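Notes from the first month of automated tray assembly

Posted Mar 9, 2022

I have spent most of my working life on sorting and packing lines, and the last 10 years of it at Fodivbridge, where we assemble meal trays and demonstration sets for catering customers. In February the first arm cell, which we call Suvitz after the project folder it was filed under, moved from the planning stage to the bench. I write up the handling rules for it. These notes are about what that has done to the job, with less on the arm itself.

The bench work is tabletop handling with mock food and kitchenware: plates, cups, a ketchup bottle, fruit, a banana with its peel open.

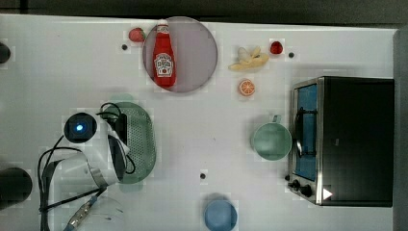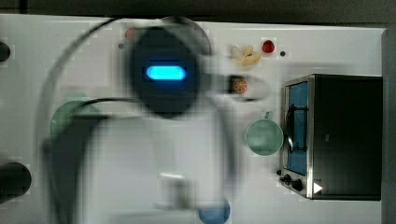
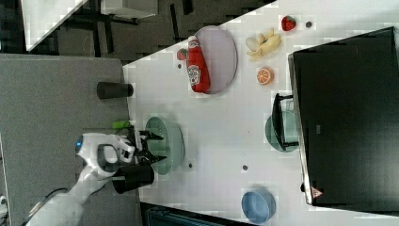 What the job was before

A tray station had one person, a rack of crockery on the left and a bin of items on the right. The card above the station gave the layout. A competent assembler stopped reading the card after the second shift and worked from memory, which was quick and mostly accurate. The mistakes were of two sorts: an item left off, or an item put in the wrong place because the layout had changed and the card had been swapped without anyone being told.

A station was expected to turn out 35 trays an hour. Good people beat that in the morning and fell under it after lunch. The figure was set years ago, for a tray with fewer things on it, and was never revised. I mention it because every argument about the arm has been held against that number, and it was a poor number to begin with.

What the arm needs from us

The first thing the arm needs is a description of each item that a person would never need. To an assembler, a mug is a mug. For the cell we have to record where the handle is, whether it may be gripped by the rim, how far the fingers may open next to whatever stands beside it, and what to do if it has been put down on its side. Our item sheet for a mug used to be one line. It is now a page and a half.

Soft and irregular items take the longest. A bottle lying across a plate has a clear long axis and two sensible places to hold it. A half-peeled banana has neither -- the strips of peel sit differently each time, and the sheet has to say which part counts as the banana. Flat plates are awkward for another reason. The fingers have to get at the rim, and a plate that sits flush on the table offers very little of it.

The second thing it needs is a known table. We used to clear a bench by pushing everything to one end. Now the positions are written down at the start of a run and again at the end, and anything brought in during the run goes on the log. This is dull work. It is also the part that the experienced assemblers turned out to be best at, as they notice a shifted cup before the software does.

Changes to the roles

There were seven assemblers on the section. All of them are still on the section, with the same grade and the same hours. Their tasks have been divided again as follows.

Item preparation. Writing and checking the item sheets, choosing which version of an object goes on the bench, and withdrawing anything that has become worn or sticky.

Bench reset. Putting the table back to a stated layout between runs. Two people do this in turn, changing over each hour. It was one person for a whole shift at first, and the error rate in the last two hours made the case for changing it.

Run watching. Standing outside the marked area with the stop button and the log. The watcher does not help the arm. If an item rolls, it stays where it rolled until the run has been closed.

Manual line. Trays for customers are still made by hand, all of them. The cell has not assembled anything that has left the building.

The watching role is the one people like least. On the old line your hands were busy and your head was free. The watcher has it the other way round, and an hour of it is more tiring than an hour of trays. We have capped it at 45 minutes with a change of task afterwards. I would go lower if the rota allowed it.

Logging

By the end of February the log held 1820 entries. An entry is one attempt at one item, with the starting layout, the item sheet version, the result and a free text box. The free text box was an afterthought and has become the most useful field we have. The result field only says that a grasp failed. The text says that the cup was too near the bowl, or that the watcher thought the fingers came down late.

Bajwa, who supply our rota and time system, had no job code for any of this. For the first fortnight the hours were booked to cleaning, so the section appeared to have become extremely clean and very unproductive. There are now three codes. If you are planning something similar, get the codes set up before the arm arrives.

Pay and grading

The item sheets are technical writing, and the people producing them are graded as packers. I have said so in two meetings and I am putting it here as well. The Gistov site, which is due to get the second cell, has asked for copies of all our sheets. They are being treated as company documents of some value, and the grade of the people who write them should be looked at on the same basis. A review has been promised for the next pay round -- I will post the outcome.

Open points

The reset layout is still described in words, and two people reading the same words can place a plate a hand's width apart. We are trying a printed grid sheet that is laid down for the reset and taken away before the run.

Item sheets need an owner. At the moment anyone can edit any sheet, and the mug sheet has been changed and changed back three times.

Handover between watchers is spoken only. It should be a line in the log, and from next week it will be.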